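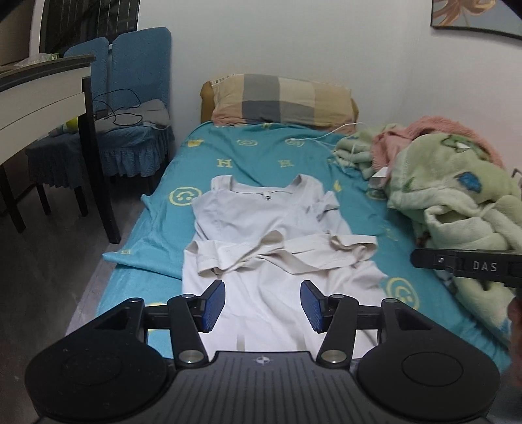
White dress, cream belt, and the business end of a hand-held gripper. A second one, marked "DAS," is coming in from the right.

Posted October 2, 2023
14 shares | 5 comments

Search this site... Go

I have visited a good many places that make robots do things, and most of them have a lobby. Serkby has a doorbell and a shoe rack. The open day started with everyone standing on one leg in a hallway, which does wonders for breaking down the barrier between press and industry.

Serkby collects handling data in furnished rooms. People fold, lift, stack and straighten ordinary things with hand-held grippers, and the recordings go off to be learned from. I came because of a document. In March they put out a set of house rules for this kind of work, 60 of them, under the title "Good Practice for Collection in Domestic Rooms," and I am the sort of person who reads a thing like that on a train and underlines.

Our guide was Nest Lougher, who wrote most of it. She apologized for the length before we had our coats off. The first draft had 810 rules, she told us, and one of them concerned biscuits.

The garment session

We were let into the bedroom in pairs, on the grounds (rule 2) that spectators cast shadows. The task was a dress laid flat on a narrow bed, with a wide belt across the waist that had been left in a twist. Two grippers, two blue pads on the fingertips of the nearer one, and a smiley-face sheet that I would like for my own house.

I had expected the rules to be about safety, and a few are. Fingers stay out of the linkage. Cables stay off the floor where feet go. You put the gripper down before you answer a question, which I learned when I asked one and got silence, then a small thump, then an answer. But most of the document is about leaving things alone, and I had not understood how hard that is until I stood over a crumpled armhole and was told not to touch it.

The rule is number 5: "Do not tidy for the record." A garment starts the way it lands. If the belt is twisted, it is twisted, and the person holding the gripper deals with it or fails to deal with it. Lougher says the early sessions were ruined by good manners. Collectors would smooth out the fabric with a free hand before starting, the way you would for a guest, and the result was hours of recordings in which clothes had no wrinkles. A robot raised on that would presumably take one look at my closet and lie down.

The same goes for the room. Blankets get heaped. Chairs have stuff on them. There was a plastic bag on the table and a thin white cable across the sheet, and both stayed where they were. I asked whether the mess was arranged. Lougher said there used to be a person who arranged it, and he was too good at it. All his messes looked alike. He works in the office now.

Rules I liked

I copied these into my notebook, with the house numbering.

7. Say out loud what you are about to do, once, in plain words. "Lift the belt" is plain words. "Okay so" is not.

12. A failed attempt is kept. Mark it failed and go on. Do not repeat a task until it is pretty.

19. Anything with a name, an address or a face on it leaves the room before recording starts. Check the mail pile. Check the fridge door.

23. The owner of a garment may withdraw it at any time, including halfway through.

31. Wipe the pads between fabric and food. Then wipe them again.

44. Hands get tired before people admit it. Swap at the timer.

Number 23 came with a story about a wool cardigan that I promised not to print. Number 44 was plainly in force while we were there: a kitchen timer went off in the next room, somebody said a word that is not in the document, and they changed over.

Rules I liked less

There are four separate entries on labeling and they do not agree. Rule 36 wants the garment named by what it is for, so a belt is a belt. Rule 38 wants it named by shape, so a belt is a "long flat textile." Lougher sighed and said 36 came from the people who do the work and 38 came from Woditz, the firm that buys some of the recordings, and that a truce was being worked out. In the meantime the collectors write both. I was shown a log sheet with "belt / long flat textile / belt" on it in three kinds of handwriting.

I also think the consent section is thin. It is good on the people whose rooms are used and very good on what may be filmed. It says next to nothing about the people doing the handling, whose hands and habits are the product. I raised this and Lougher wrote it down, on paper, with the date. I have been to larger companies where the same question got me a tote bag.

And there is the matter of who checks. At present Serkby audits Serkby. Milošević, who are in the same line, do it by swapping: they send a person to sit in on another collector's sessions with a checklist, and take one back in return. Lougher is in favor. Her one condition is that the visitor also removes their shoes.

The try-it table

Every open day has one. Ours had a tea towel, a sock and a gripper. The tool is heavier at the front than it looks and you spend the first minute waving it like somebody directing aircraft. I got the towel by a corner, said "lift the towel" in plain words, and lifted the towel and the sock. Marked failed. Kept.

The man after me did it first time and was insufferable on the stairs.

Practical notes

The next open day is at the Fullstead site, which I am told has a working kitchen and a proper parking lot. You need to book. Wear socks you are willing to be seen in, and ask for the printed copy of the rules, as the online one is missing rule 50 and jumps straight to "see above."

I asked what rule 50 was. Lougher looked it up and it said "Reserved." She didn't know what for. She thought it might have been the biscuits.

14 shares | 5 comments | Leave a comment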